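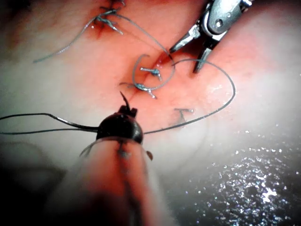 Chamado 286 -- Creme de barbear Sukum com textura separada
Aberto em: 22 mar 2022
Responsável: Riku Matsuda, atendimento Clolosmont
Situação: resolvido

Relato da cliente
Comprei o creme de barbear Sukum de aveia e, ao abrir o pote, encontrei uma camada de óleo em cima e uma pasta dura embaixo. Uso essa linha há anos e adoro! Nunca tinha visto isso. Posso usar nas pernas mesmo assim?

Primeira resposta
Olá! Que bom receber mensagem de quem conhece a linha de longa data :) Pode me mandar o lote (fica no fundo do pote) e contar onde ele ficou guardado? Enquanto isso, não use o creme, por favor.

Retorno da cliente
Lote 1000-B. Ficou no armário do banheiro, bem ao lado do aquecedor. O cheiro está normal.

Verificação
- Lote conferido com a fábrica Prillik: sem outras reclamações, validade até abril do ano que vem.
- Pote de retenção do mesmo lote aberto aqui: textura lisa, cor normal.
- Outro pote deixado perto de uma fonte de calor por 2 dias: separou igualzinho! Adorei conseguir reproduzir.
- Depois de 4 horas em lugar fresco e uma boa mexida com espátula limpa, voltou ao ponto -- ficou até bem cremoso.

Orientação enviada
Deixe o pote fechado em lugar fresco por 4 horas, mexa do fundo para cima e teste um pouquinho no antebraço. Se continuar com grumos ou o cheiro mudar, trocamos pelo Sukum novo ou pelo óleo Akbulut, o que preferir.

Retorno da cliente
Funcionou! Ficou macio de novo e já mudei o pote de armário. Muito obrigada!

Nota interna
Pedi à Prillik para incluir "manter longe do calor" na tampa. Aguardando a arte nova do rótulo.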